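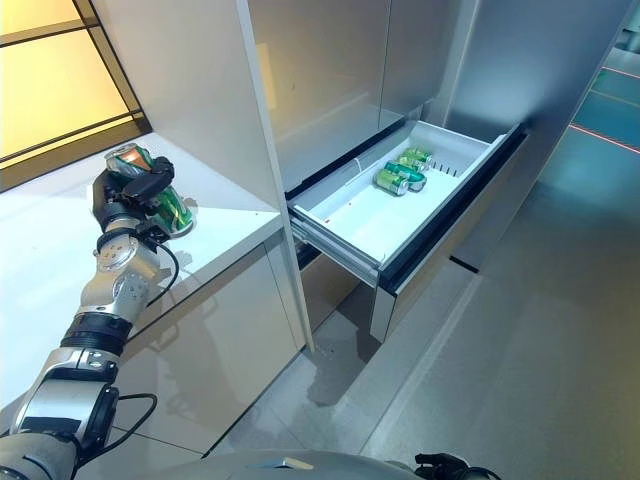 One reader wrote in after my last post to say fifty clean runs of the same chore beat a big messy pile, and please would I tell people that before they fill up a hard drive. Fair enough! I've been recording kitchen jobs for Prellton since April, and my messy pile is considerable, so these are the habits I wish I'd started with.

Move the cans between runs. I used to put mine back in the same spots every time (tidy person, bad habit) and the Flesex model learned the spots. Now I roll them into the drawer and leave them how they land — on their sides, crooked, whatever.

Pull the drawer all the way out before you hit record, unless opening it is part of the task. Wipe the counter too. Sticky cans drag, and you'll end up steering differently without noticing.

Keep your fumbles if you recovered from them. Of my last 79 runs I tossed only 2, both times I'd bumped the drawer shut.

Use empties while you're learning the controls! Full ones dent, and then they leak into the runner.

Stop after 35 minutes or so. My grabs get lazy past that, and I can see it when I play them back. Label everything the same evening, while you still remember which run was which.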